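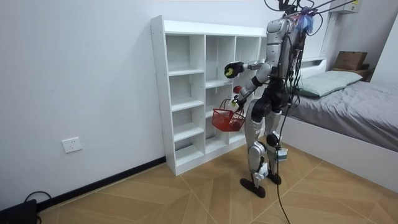
Wie kommt ein lernendes System an seine Beispiele?
Meist durch Demonstration: Ein Mensch führt den Roboter aus der Ferne oder von Hand durch eine Aufgabe, Sensorwerte und Stellbefehle werden dabei mitgeschrieben und später als Trainingsmaterial verwendet.

Demonstrationserhebung (auch Beispielerhebung, engl. demonstration collection) bezeichnet in der Robotik das planmäßige Sammeln von Bewegungsabläufen für das Imitationslernen. Teilgebiet des maschinellen Lernens, Überschneidungen mit Fernsteuerung und Ergonomie. Abzugrenzen vom bestärkenden Lernen, bei dem das System selbst probiert und eine Bewertung erhält.

Begriff

Kleinste Einheit ist die Episode. Sie reicht von einer festgelegten Ausgangslage bis zum Ende der Aufgabe oder zum Abbruch. Mehrere Episoden mit gleicher Aufgabe bilden eine Serie, mehrere Serien einen Datensatz. Im Deutschen schwankt der Gebrauch, statt Episode findet sich auch Durchgang oder Lauf. "Trajektorie" meint streng genommen nur den zeitlichen Verlauf der Gelenkwinkel oder der Handposition, wird aber oft gleichbedeutend benutzt.

Verfahren

Kinästhetisches Führen: Der Arm wird mit der Hand bewegt, die Motoren geben nach. Einfach, billig, bei zwei Armen gleichzeitig mühsam. Der Mensch steht außerdem leicht im Kamerabild.

Teleoperation: Steuerung über Datenbrille, Handschuhe, Bewegungsanzug oder einen zweiten, baugleichen Arm. Heute bei humanoiden Robotern verbreitet. Nachteil ist das fehlende Kraftgefühl, viele Bediener greifen anfangs zu fest zu.

Handgeführte Greifer: Der Mensch trägt nur das Greifwerkzeug mit Kamera, ein Roboter ist bei der Aufnahme garnicht nötig. Die Bewegungen müssen danach auf die jeweilige Kinematik umgerechnet werden.

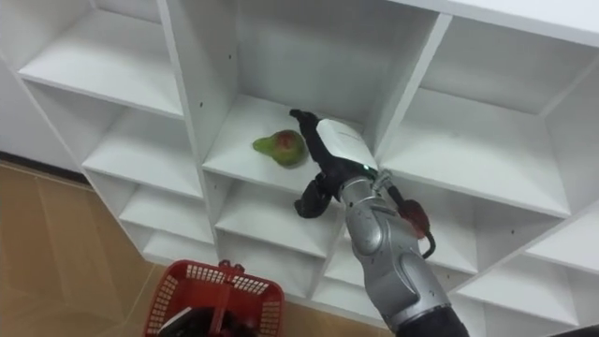 Bd. 3, S. 300

Aufgaben und Aufbau

Typisch sind Alltagsaufgaben mit klarem Anfang und Ende. Regal einräumen, Tisch abwischen, Wäsche falten, Obst aus einem Fach in einen Einkaufskorb legen. Letzteres gilt als brauchbare Einstiegsaufgabe für zweihändige Systeme: eine Hand hält den Korb, die andere greift. Birnen sind schwieriger als Bälle, weil die Griffrichtung eine Rolle spielt. Fächer mit Trennwänden begrenzen zusätzlich den Anfahrweg, der Unterarm stößt leicht an.

Aufgenommen wird in der Regel mit einer mitbewegten Kamera am Kopf und mindestens einer festen im Raum. Dazu Gelenkwinkel, Greiferstellung, Zeitstempel. Die Uhren müssen synchron laufen. Ein Versatz von wenigen Bildern kann eine ganze Serie unbrauchbar machen, er fällt beim bloßen Ansehen kaum auf.

Als Räume dienen Labore, nachgebaute Wohnungen, auch gewöhnliche Zimmer. Die Umgebung beeinflusst das Ergebnis stark (siehe Streuung).

Streuung

Gleichförmige Beispiele führen zu Systemen, die nur den Aufnahmeort beherrschen. Variiert werden daher Lage und Art der Gegenstände, Fachhöhe, Licht, Standposition. Das Wostum-Schema sieht dafür 4 Stufen vor, von "Lage verändert" bis "Raum gewechselt". Innerhalb einer Stufe sollen 25 Episoden je Gegenstand vorliegen, bevor gewechselt wird. Der Wert ist umstritten. Bei Laltumico, einer offenen Sammlung zweihändiger Greifaufgaben, wird statt dessen nach jeder Episode umgestellt, was den Aufwand etwa verdoppelt. 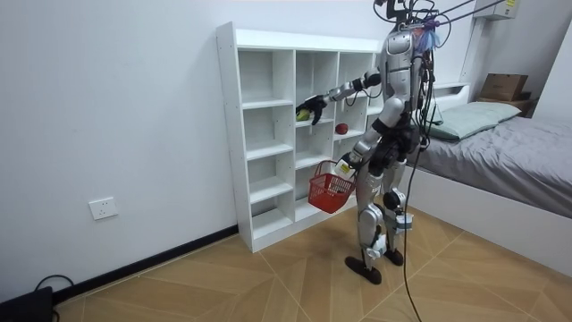
Auch der Bediener gehört zur Streuung. Verschiedene Personen lösen dieselbe Aufgabe unterschiedlich, einer greift von oben, einer seitlich. Zu viel davon erschwert das Lernen: das Modell mittelt zwischen zwei richtigen Wegen und trifft keinen. Manche Gruppen schreiben den Griff deshalb vor, andere halten die Bedienerkennung in den Metadaten fest und filtern später.

Prüfung und Fehlversuche

Nach der Aufnahme Sichtung, Zuschnitt, Beschriftung. Verworfen werden Episoden mit Bildausfall, Sensorlücken oder unklarem Ende. Umstritten ist der Umgang mit Fehlgriffen. Ältere Anleitungen löschen sie, das Briggs-Protokoll behält sie, sofern die Korrektur vollständig mit aufgezeichnet ist. Begründung: Ein System, das nie einen Fehlgriff gesehen hat, findet aus einem solchen schlecht heraus. Das Auswertungswerkzeug Padik kennt hierfür ein eigenes Merkmal ("korrigiert"), das von Hand gesetzt wird.

Siehe auch

Imitationslernen, Teleoperation, Verhaltensklonen, Greifplanung, Humanoider Robotor

Stand: 23. Januar 2021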